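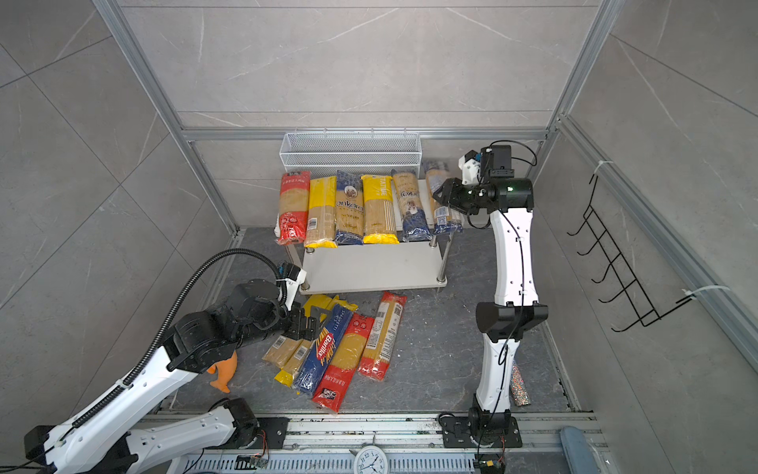

How do tiny model soldiers get their shadows?

I paint little figures, and my favorite trick is called a wash. A wash is very thin, watery paint. You brush it all over, and it slides down into the folds of a cloak or the gaps between fingers. Those dips turn dark, so they look deep!

My first one was a knight from a Clandow kit. I used way too much and he came out looking like a chimney sweep (oops). Now I put on a little, then wait for it to dry before I add more.

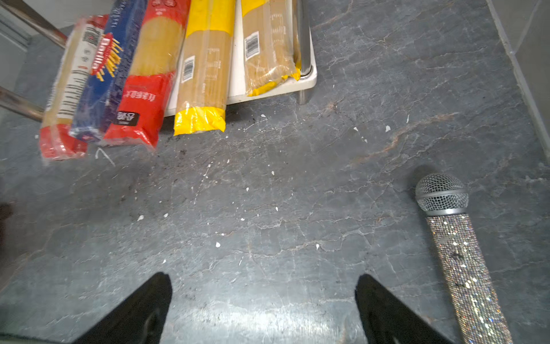
Spaghetti packages, side by side

After the wash comes drybrushing. Wipe nearly all the paint off your brush, then flick it lightly over the bumpy bits. Hair and fur look great this way. 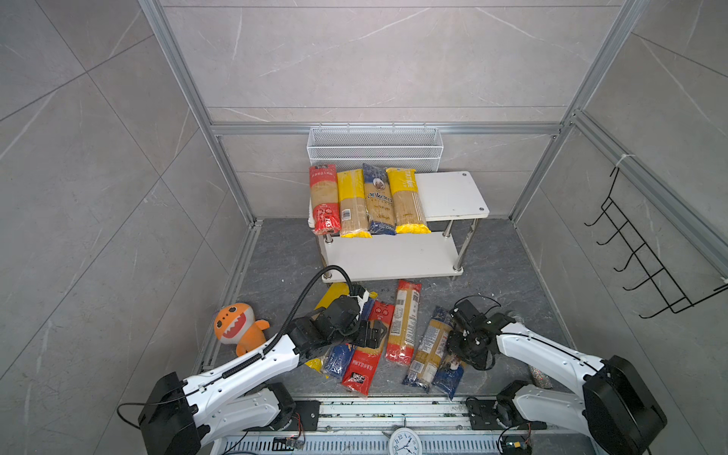
Hammad Awan asks if you can do the drybrushing first. You can, but the wash will dull your bright edges, so I'd do them again at the end.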